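Flireo Finger Set and Inspection Guide for Hand-Held Grippers

Replacement fingers, pads and a printed working standard for two-finger hand-held tools

Product group: Gripping parts and workplace rules
Supplied by: Nundis
Order code: Flireo 42
Revision: June

Overview

The Flireo 42 set contains the parts needed to refit one hand-held gripper, together with a bench guide that sets out when parts must be checked, when they may stay in use and when they must be replaced. It is meant for sites where several operators share the same tools and where handling data is later used to set up automatic cells. The guide can be adopted as it stands or copied into an existing site procedure.

Contents of the set

Finger, black, left: 1
Finger, black, right: 1
Inner pads, dark, fitted
Fixing screws and spare screws
Bench guide, printed
Wear card, matt finish
Record sheets, pad of 42

Finger condition

Wear is judged by place and by depth. Marks on a flat top face are cosmetic unless they reach a screw hole or change the outline of the tip. Marks on an inner face are treated as functional, whatever their size.

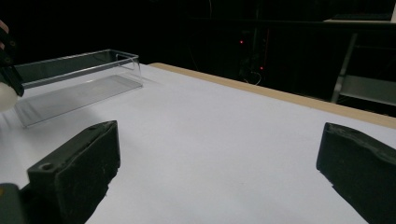 Cosmetic wear is recorded once and then left alone until the next full inspection. Pale scratches and dusty marks along the top edges of a finger, as on the left one here with its scuffed upper face and round screw hole, fall into this class. The operator wipes the face with a dry cloth, confirms that the screw is present and tight, and enters the letter C on the record sheet. A pad surface that looks uneven is not passed by eye. It is compared with the wear card by touch and by a closing test on the 3 mm test strip. If the strip can be pulled free with the fingers fully closed, both pads are replaced. Pads are never replaced singly.

Inspection intervals

Start of shift: wipe down, screw check, open and close by hand.
Every 488 cycles: closing test on the test strip.
Every 13 shifts: full inspection with fingers removed.
After any drop on to a hard floor: full inspection before further use.

The cycle count is taken from the tool where it has a counter. Where it has none, the site should use the shift interval only and should not estimate cycles.

Work surface

The bench guide asks for a flat, matt, pale surface with no printed pattern. Glossy boards give false edges and make it hard to judge where a clear part meets the bench. Boards and sheets must lie flat at the corners. Tape is allowed on the underside only. The working area is cleared to the board before the first cycle, and parts not in the task are kept off it.

Where two tools work over the same bench, each operator keeps to an agreed side. Only one tool may be closed on a part at a time unless the task sheet states a two-handed lift. The tool that is not lifting stays open and still. Calls are spoken aloud: "closing", "lifting", "down", "open". Sites using the Pirnlow task sheets will find the same four calls printed in the header.

Clear and thin-walled parts

Clear plastic needs its own entry on the task sheet. The rim is often the only edge that can be made out from a low angle, and strong light on a ribbed floor can hide the inner step altogether. The guide sets the following rules.

Grip on a wall or rim. Do not grip on a moulded logo or on floor ribs.
Approach with the fingers open wider than the wall and its flare.
Where a handle cutout is present, state on the task sheet whether it may be used.
Stop closing when the wall starts to bow.
Turn or dim the lamp if glare covers the grip point. Do not move the part to suit the lamp once the run has begun.

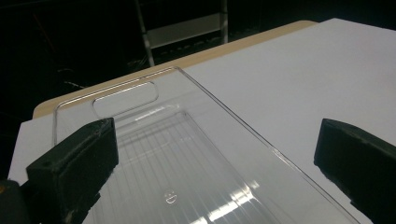
Clear ribbed tray with handle cutout at the far end, between open fingers.

Trays and boxes of this type should be checked for cracks at the corners before use. A cracked part is taken out of the task and replaced by one of the same pattern. Mixed patterns in one run must be noted, including any change in rib direction.

Record keeping

One record sheet covers one tool for one inspection period. Entries are made in ink. A wrong entry is struck through once and initialled. Sheets are kept for as long as the handling data from that tool is kept, and are filed by tool number.

The following codes are used:

C: cosmetic wear, remains in use
P: pads replaced
F: fingers replaced
S: screw tightened or replaced
X: tool withdrawn

A tool marked X may return to use only after a full inspection by a person other than the one who withdrew it.

Fitting notes

Isolate the tool before removing a finger. Fit the left finger first, then the right, and tighten each screw by hand before using the driver. Do not use thread lock on the pad screws. Close the fingers slowly and check that the tips meet along their full width. If they do not, loosen both fingers and start again. Do not pack one side.

Compatibility

Suits Waweru two-finger hand tools with the standard mount. Not for use with the narrow mount. Earlier Flireo pads can be fitted to the current fingers, but the wear card from the earlier set must not be used with them.

Related items

Flireo pad pack, dark
Flireo wear card, single
Pirnlow task sheets, two-tool bench
Record sheets, refill pad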